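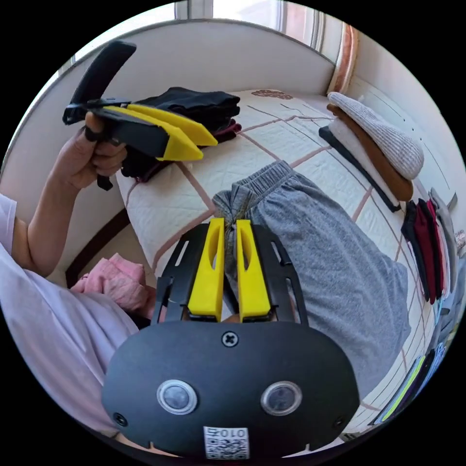 The Folding Gospel

Sooner or later every household that owns more than one pair of sweatpants gets the lecture. It comes from a video or a sister-in-law, and the message is always the same: you are folding wrong, and your life would be better if you weren't.

I have been folding laundry on a bed for most of my adult life, and I would like to see some evidence.

The case for the new folding goes like this. Clothes should be turned into tight little packets that stand on their edges in a drawer, so that everything can be seen at once. The bed is out, apparently. It is too soft, it tempts you to leave the pile until bedtime, and it gives you a crooked crease. What you need is a flat, firm surface and a set of dividers, and several companies are ready to sell you both.

Curnon makes the best-known folding board, a hinged sheet that flips a T-shirt into a rectangle. Sturnix sells the drawer inserts. I bought one of each in February and used them faithfully until I couldn't stand it.

The board does work on T-shirts. It works so well on T-shirts that you begin to resent everything else you own. Sweatpants defeat it at once. The fleece is too thick for the hinges, the cuffs stick out at one end, and the drawstring finds its way into the gap. By the time you have wrestled one leg over the other you could have done three pairs by hand. Fitted sheets are not mentioned in the instructions, and I can see why.

The inserts are a different kind of trouble. They are cut for a drawer deeper than the one I have, which was built in the days when people owned fewer hoodies. Two of the slots are now full of socks. The rest came out and went under the sink, where they hold sponges quite nicely.

So I went back to the bed. A made bed is the biggest clear surface in most apartments, and it sits a few steps from the dresser. A quilted spread grips fabric a little, so a pair of pants stays where you lay it while you square up the waistband. A slick comforter will let the whole stack slide toward the pillows. If the spread has lines stitched or woven into it, so much the better - you have a ruler under your hands for nothing.

My way with sweatpants would not get me invited onto anybody's channel. Shake them once, hard. Lay them flat, one leg on top of the other, and push the pointed part of the seat in so the edge runs straight. Fold the cuffs up to the waistband, then fold that in half. If the drawer is shallow, fold in thirds instead. The result is a soft slab that stacks, and it doesn't need to stand up and salute when I open the drawer.

The little things are what really slow the job down. There is always some crumpled scrap of cloth off to one side, and whether it is a rag or a pillowcase it sits there until the end, when it gets balled up and put on a shelf. The lecture has an answer for this too, involving labeled baskets. Cuadros sells a set in linen. I priced them and closed the page.

The claim I have the most trouble with is time. A leaflet that came with the Sturnix inserts promised that I would save hours. It didn't say over what period or compared with whom. I timed a Wednesday load both ways, and the board took longer, even after I left out the part where I went looking for it.

None of this will settle the matter. A neighbor in my building on Corstead folds everything into packets and her drawers are lovely to look at. She also irons dish towels. My sweatpants are in a stack, gray on the bottom, and I can find the pair I want by lifting the ones above it.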